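Forum: Manipulation software > Data pipelines and pose tracking
Thread: Visual SLAM gives up when the gripper gets close to the towel

plantpot_lidar
Long-time reader, first-time complainer. We're recording towel folding with hand-held grippers, two per operator, wide-angle camera on each, and getting the gripper trajectories offline from the video plus IMU. Mapping goes fine. Then the fingers go down to the cloth and the pose wanders off to start a new life somewhere else.
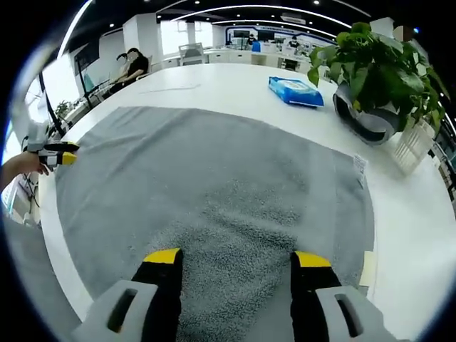
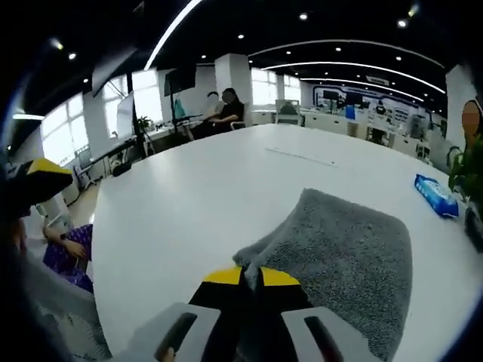 Current batch is 1,527 episodes. After tracking and the filter, 1,071 survive. The filter is the stock one from Skarlow: any jump over the velocity limit kills the whole episode. I've tried more features per frame, fewer features per frame, and swearing. Anyone got this stable on a white table?

Lakshmi Thampi
White table, gray towel. You've built a very nice feature-free environment and asked a feature tracker to live in it.

When the camera drops, the table fills the lower half of the image and everything you can track is in the top third: window panes, monitors, the wall display. With a fisheye those points sit where your distortion model is worst. Which model are you using?

plantpot_lidar
Pinhole plus radial. It came with the config.

Lakshmi Thampi
Well, there's your first evening gone. Switch to a proper fisheye model and recalibrate, with board views right out to the corners. Most people wave the board around the middle, get a lovely reprojection error and go home.

olleck_refugee
Agree on calibration, but I'd look at the mask first. The fingers don't move relative to the camera except to open and close, and those yellow tips are the best corners in the whole image. Your tracker loves them. As far as it's concerned the strongest features in the world say the camera is standing still. Mask the whole finger area, including the side plates.

plantpot_lidar
I have a mask. It's a rectangle.

olleck_refugee
Does it cover the tips when the gripper is fully open?

plantpot_lidar
It does not.

Pantelis Alexiou
I'll be the unpopular one. Stop polishing the SLAM and stick fiducials on the table. Four tags, known spacing, done before lunch. We spent most of December tuning Prirneo for exactly this kind of setup and then a sheet of printed tags beat it.

Lakshmi Thampi
And then the policy learns that towels live among tags. Also the towel covers half of them the moment somebody unfolds it.

Pantelis Alexiou
Put them at the table edges. And crop or inpaint before training if you're worried. I have yet to see a policy fail because it missed its tags – I've seen plenty fail because the action labels were garbage.

Lakshmi Thampi
I have seen it. Removing them cost us a retrain.

olleck_refugee
You could both be right if the tags go up for the mapping pass only, and come down before the demos. You get scale and a gravity-aligned origin, and the episodes relocalize against the room.

The other thing to watch is people. Anybody sitting within view shifts around, gets up, swaps chairs. Anything mapped on a person or an office chair is a lie by the afternoon. Same goes for plants if there's an air vent nearby. Do the mapping pass with the seats empty if you can get your coworkers to cooperate, which I never could.

Lakshmi Thampi
And the second gripper. It wanders through the side of the view and it's also full of nice corners. A static mask won't help there, so either segment it or tighten the outlier rejection.

plantpot_lidar
OK, report. Fixed the mask (polygon now, tips and plates included), left calibration alone so I'd know which change did what. Reran the episodes that had been thrown out. The worst ones no longer freeze on approach, they drift slowly instead, so the failure is at least more dignified. Fisheye calibration is next.

Pantelis Alexiou
Slow drift passes the velocity filter. Check those before you let them anywhere near training.

plantpot_lidar
Ah.

olleck_refugee
Plot gripper height at each grasp. The table is flat, so if your contact heights creep over an episode you have your drift number for free. The Vlachopoulos scripts have a plot for it, under tools, badly named.

plantpot_lidar
Found it. It's called test2_final. Running it overnight.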